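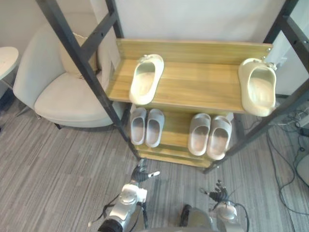 How often do you need to re-zero the hands on a two-arm robot? Every morning before the first run, and again any time you've unplugged a finger cable.

I skipped it once at Kastulside and spent the whole afternoon chasing a thumb that closed late. Never again!

My routine: arms down, power on, wait 2 minutes, then open and close each hand slowly and watch the fingers (I put the kettle on during the wait).

Then the cables. I run a thumb along the outside of each arm and feel for any spot that's getting stiff, mostly near the elbow. Swapped the left one at 1019 hours, right one at 1103.

Fingertips get a wipe with a damp cloth, no cleaner. The stuff we got from Prilldale left them slick and it dropped everything for a day, ugh.

Next up is the wrist screws, all 28 of them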